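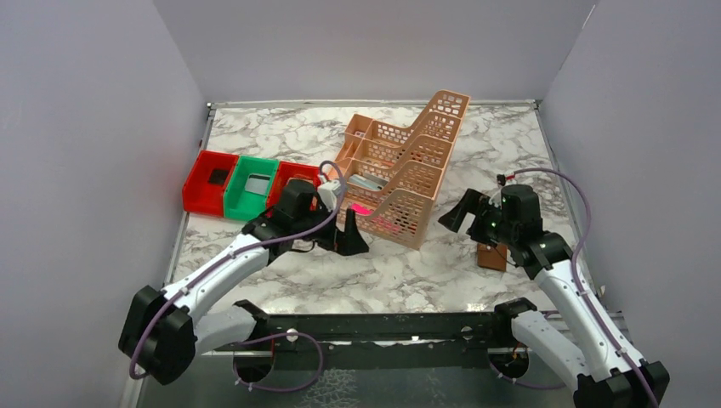
The water committee at Ospina asked us to put the tank first on the sheet this time, before the classroom block, as the children drink from it every day and the roof can wait.

Search this site
Enter keywords Go

Mission house and school site check, Ospina station
Inspected 2021-02-23. Next full check due in July.
Marks used: OK, FIX, STOP USE

1. Rain tank and taps
Tank body, no cracks or bulging: OK
Lid fitted and locked: FIX
Screen on inlet pipe: FIX
Taps shut off fully: OK
Comment: The lid sits in place but the hasp has rusted through. The inlet screen has a tear on the gutter side. Mosquito larvae found in the first bucket drawn. Boil all drinking water until the screen is replaced and the tank has been treated. Capacity on the plate is 2275 liters, so dose for that and not for the old tank.

2. Classroom block
Floor joists: OK
Steps and handrail: STOP USE (east steps)
Roof sheets and screws: FIX
Exits clear: OK
Comment: East steps have 3 rotten treads. They are roped off and everyone is using the west door. Roof screws are lifting along the ridge and should be done before the next big wind.

3. Chapel
Benches stable: OK
Wiring at the lectern: FIX
Fire extinguisher in date: OK
Comment: Extension cord is taped where it was cut. Throw it out. The congregation at Grultstead has offered a new one and it can come over with the next supplies.

4. Boat and landing
Life jackets, one per seat: FIX
Fuel stored away from the house: OK
Radio check with Kultwood: OK
Comment: Boat is rated for 20 with jackets for fewer. Until more arrive, the number of jackets is the number of passengers, babies included. Radio answered on the second call. Landing is slippery at low tide and the rope line is still good.

5. Visiting team quarters
Mosquito nets: OK
First aid box: FIX
Latrine distance from tank: OK
Comment: Around 30 meters from latrine to tank, downhill side. First aid box is short of gauze and rehydration salts. Money box and passports are kept in the Clikmont office, door locks properly.

Carried over from last check: chapel gutter, still not done.

Contact us | Copyright Ospina Station Partners | Back to top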